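Hidside support log: Laxdal save fails to load after the April patch

Status: Resolved (workaround), fix pending
Product: Laxdal, console and PC
Component: Save system / cloud sync
Handled by: Junpei Kubo

Summary

Player reports that the main campaign save in Laxdal stops loading after the April patch. The loading bar fills, the harbour music starts, then the game returns to the title screen with the message "Save data could not be read". New games start and save normally. Older manual saves in the same profile load without error.

Initial report

The save in question sits in slot 2. The player had finished the Ornlow chapter and was carrying a large stock of crafting materials in the warehouse. No mods installed. Cloud sync on. The player had already reinstalled the game, with no change in behaviour.

Reproduction

Asked for a copy of the save. Loaded it on the current build and on the build before the patch. Fails on the current build, loads on the previous one. That rules out a damaged file.

Opened the save in the internal viewer. Header and checksum are valid. The world block parses. The inventory block parses up to the warehouse table, then stops. The warehouse holds 1,000 stacks. The patch notes list a new storage limit of 700 stacks, and the loader treats anything over that as a corrupt table instead of trimming it or moving the overflow.

Confirmed with a fresh profile: filled the warehouse on the old build to 700 stacks, patched, loaded fine. Added one more stack on the old build, patched, got the same error as the player.

Things tried that did not help

– Clearing the local cache
– Turning cloud sync off, then loading the local copy
– Rebuilding the profile index from the options menu
– Changing the display language (suggested on the forum; it has no bearing on the save format)

Workaround

Step 1. Turn off cloud sync in Laxdal before doing anything else. If sync stays on, the patched game can overwrite the good copy with an autosave from a new game.

Step 2. Roll back to the previous build. On PC this is the branch called "previous" in the launcher. On console, uninstall, go offline and install from disc. Digital console copies cannot be rolled back and should wait for the fix.

Step 3. Load the save and go to the warehouse. Sell or scrap stacks until the counter reads 700 or lower. Merging part stacks of the same colour dye also brings the number down. Save manually to slot 3 and leave the original in slot 2.

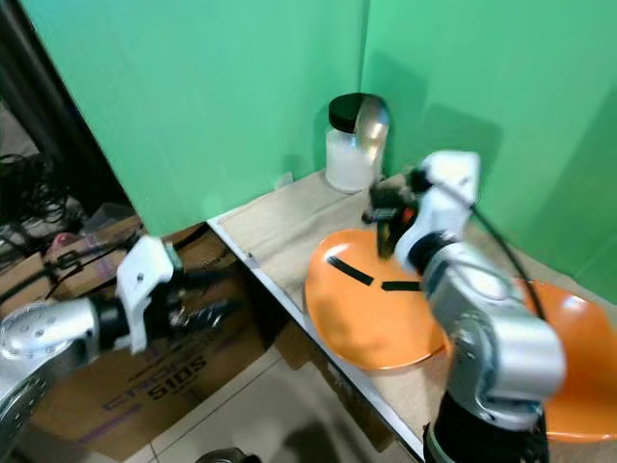 Step 4. Update to the current build and load slot 3. Once it loads, turn cloud sync back on and choose "Keep local" when prompted.

Result

Player followed the steps on PC and confirmed the campaign loads. Trophies and chapter progress intact. One quest marker in Ornlow was missing and came back after leaving and re-entering the area. Logged separately as cosmetic.

Engineering note

Passed to the Trakon engine team, who own the table loader. Proposed change is to read the full table and place anything over the limit in a read-only overflow chest. The error text will also be changed, as the current wording leads people to delete saves that are fine. No release date to give at this stage.

Comments

mossback: Worked for me on PC. Took ages to scrap everything, but the save is back.

Tuggerah_Tim: Digital copy on console here, so I'm stuck until the fix. Is it safe to start a second campaign in the meantime?

Junpei Kubo: Yes, provided cloud sync is off and you use an empty slot. Turn autosave off as well – it writes to the last used slot.

pell: Got the same message with hardly anything in the warehouse. Different problem?

Junpei Kubo: Probably. Please open a new ticket and attach the save.

We use cookies to keep you signed in and to measure how our support pages are used. Accept all | Manage settings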